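Zoteo cell – grasp planner release checklist, build 1411
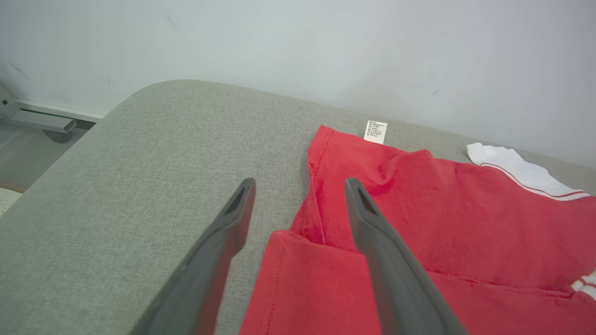 What stops the arm if the planner hangs? The controller watchdog, set to 50 ms.

1. Watchdog trip – pass.
2. Gripper open before descent – pass.
3. Hand-eye calibration loaded – pass. File dated April.
4. Red fabric segmentation – open. White striped trim gets its own mask; merge rule goes to Oletti branch.
5. Log replay, 28 runs – pass. Run 7 needed a restart – viewer fault, planner unaffected.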